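Search this site Enter keywords Go

Chapter 3
When the Arm Stops Listening

October 28, 2025
By the Katetti course team

Faults are the best teachers in robotics, and this chapter is full of them! We begin with one from Portela, a simulated kitchen where students test motion plans before any real arm gets to move. In January, a planner named Erby ran the same reaching task 758 times. On 93 of those runs the elbow passed through the edge of the counter, and the log still reported success.

How could that happen? Erby checked the tip of the arm for contact at every step – and checked the elbow only at the start and end of each move. Everything in between was a blind spot. A real arm would have hit stone at full speed.
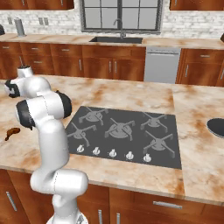

Why not just slow the arm down? Slowing down lowers the force of a hit, but the path is still wrong, and a slow arm can still pin a hand against a counter.

The fix came from a second program, Ela, which tests every link along the whole path. It found 21 bad paths that even a careful reading of the log had missed – a wonderful result, and a slightly scary one. In Section 3.1 you will build a small version of Ela yourself. Keep your first failed runs, all of them, for you will need them again when we get to emergency stops.

Key terms: link, swept path, contact check, false success

Contact the Katetti course team | Copyright 2025 Katetti | Back to top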